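4.3 Changes to the Operator's Duties

Once the Cisari cell is in service, sorting by hand ends at that station. The operator becomes the cell attendant and is responsible for the steps below. Each task must first be rehearsed in the simulator.

1. Sign in at the Mirani panel and open the rehearsal for your shift.
2. Confirm that the task number matches the work order. Cord handling is task 106.
3. Run the rehearsal at low speed and watch the fingertips from pick to release.

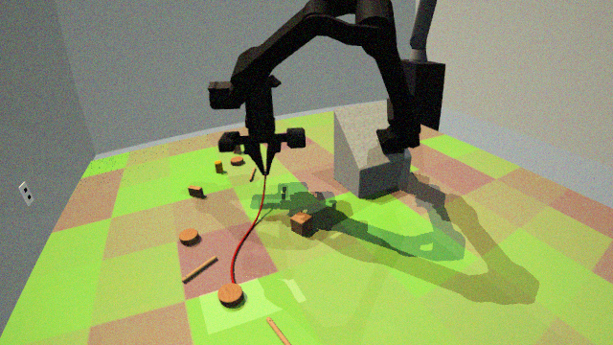

4. Record any contact with a part that is not on the work order.
5. Release the task to the floor only after the shift lead has countersigned.

CAUTION: Do not enter the cell to straighten a part while the arm is enabled. Press Hold and wait for the steady lamp.

Note: Attendants keep their present grade and break schedule. Staff moved from the Siltberg sorting line must complete the attendant course by 16th April. Questions about reassignment go to Tegwen Powell, extension 3478.

6. At the end of the shift, save the log and hand over at the panel in person.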